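FOR IMMEDIATE RELEASE

Trorside launches Posto countertop drawer line, small-kitchen storage for renters

HAYES — Trorside, the home storage maker, today announced Posto, a line of light wooden drawer units made to sit right on the kitchen counter. No drilling. No wall brackets. No calling the landlord. Orders open Wednesday at 9 a.m. on the Trorside site and in the Ziswood showroom.

The idea is simple enough. Small kitchens run out of drawers before they run out of counter. Tea bags, clips, batteries, the good scissors — all of it ends up in a bowl somewhere. A Posto unit takes the small stuff inside and leaves a flat top for fruit or a crate or whatever lives out.

"We went into a lot of rental kitchens before drawing anything," said Jayanthi Chettiar, head of product at Trorside. "Two drawers, sometimes one, and a counter full of jars. People weren't asking for a remodel. They wanted a place for the bottle opener."

Each unit has a long bar handle across the front, so it can be pulled with a full hand or a couple of floury fingers. Chettiar said the handle took longer then the rest of the box. Early samples had a small round knob, and test households kept grabbing for the corner of the drawer instead.

A first run of 724 units went to test households last winter. Trorside is making 3,000 for the launch, with a second run planned for December. Price is $52 for the single drawer. A narrower version, $46, follows later, date to be confirmed.

Posto ships fully assembled. Wipe down with a damp cloth, dry after. Not for the dishwasher, obviously. Keep it clear of burners and give a toaster oven its own stretch of counter.

The Ziswood showroom has also reset its kitchen corner for the launch — everyday pantry things out on the counter, nothing styled too hard. Jars, carton, canister, a plate of fruit up top. Drawer open so the depth is easy to judge. Staff can measure against a floor plan or a phone photo if visitors bring one along.
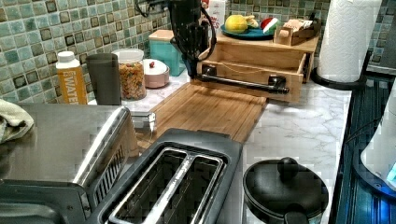 Can a cutting board stay out in front of the unit?

Leave it there if the drawer clears it when it slides forward; a very thick board may need to move over a few inches.

Showroom vists are walk-in, no appointment. Trade buyers and stockists should ask for the Posto sheet, which has carton sizes and lead times. Samples for press on request, limited number, first come.

Media contact: Jayanthi Chettiar, Trorside, Hayes

###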